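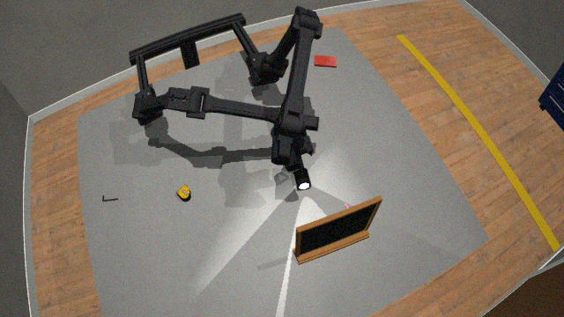
Setting Up the Wadgate Two-Arm Trainer Without Losing a Weekend
by Revathi Rao

The Wadgate trainer is a simulator. You pay for it, you download it, and you get two black robot arms, a grey mat and the right to crash them into each other as often as you like. My last pair of real arms came from Saststead and I still have the invoice, so this appealed to me.

The quick-start guide is 2 pages long, and one of those is a warranty. What follows is how I got from the installer to a pair of arms that would move when asked. I'm using the May release on an ordinary desktop. If you're on an older one, update first, as the menus have all moved and the old names now do other things.

What you need
A computer with a proper graphics card. A mouse with a wheel. A free afternoon, whatever the box says. The Brondden plug-in is optional and I'd leave it for later.

Step 1. Install it somewhere boring
Put the program in a folder with no spaces in the name. The installer will cheerfully accept spaces, then fail to find the arm models and tell you the license has expired. The license is fine. Move the folder and start again.

Step 2. Load the workshop
Choose New, then Workshop, then Two Arms. You get a wooden floor with the mat on it and both arms already standing over it. If the floor loads and the arms don't, close the program and open it again. Support suggested this to me in an email with three attachments, all of them the same.

Step 3. Pull the camera up high
The default view sits at knee height and makes every pose look dramatic. Hold the wheel down and drag until you're looking at the mat from above and off to one side. With two arms crossing in the middle, the low view won't tell you which elbow belongs to whom. The high view won't always tell you either, but you'll be wrong less often.

Step 4. Name your arms
They arrive as Arm and Arm (copy). Both are black, both are boxy, and from most angles they look like one large argument. Right-click each base and type something you'd be willing to shout. Mine are Front and Back.

Step 5. Turn down the tip light
The front arm carries a bright light on its end piece. It throws a wide fan across the mat and it's handy for seeing where the tool is pointed. At full strength it also washes out whatever it lands on. The slider goes to 100. I keep it at 20 for daily work and push it up when I want to check shadows.

Step 6. Pick a target and leave the rest alone
The mat comes with small props on it. Start with the little chalkboard. It stands upright and it has a face, so you can tell at once whether the arm is aimed at the front of it or the edge. Flat things like the red block are harder to judge from above, and the thin L-shaped tool is a poor choice for anybody's first day.

Step 7. Move one arm at a time
Lock Back. Move Front in small steps with the joint sliders, base first, then elbow, then wrist. When Front is where you want it, lock it and unlock Back. There is a button marked Move Together. I pressed it early on and spent the evening with the undo key.

Step 8. Turn on contact warnings
Settings, Physics, Warn on Contact. It's off by default, which is a bold choice for a product with two arms in it. Set the warning to pause the run. The other option plays a chime and carries on.

Is it worth the money?
The full license is $3,000 and the price doesn't include the manual. Yoon sells a rival that costs less and looks it, though their joint sliders are better labeled. I'd still take Wadgate for the lighting and shadows, which are good enough that I've caught bad poses from the shadow before noticing the arm. I'd like a sane default camera and an undo list longer than my patience.

Known problems in this release
Renaming an arm while it's locked unlocks it.
Saving with the light at zero brings it back at full.
The help button opens the store.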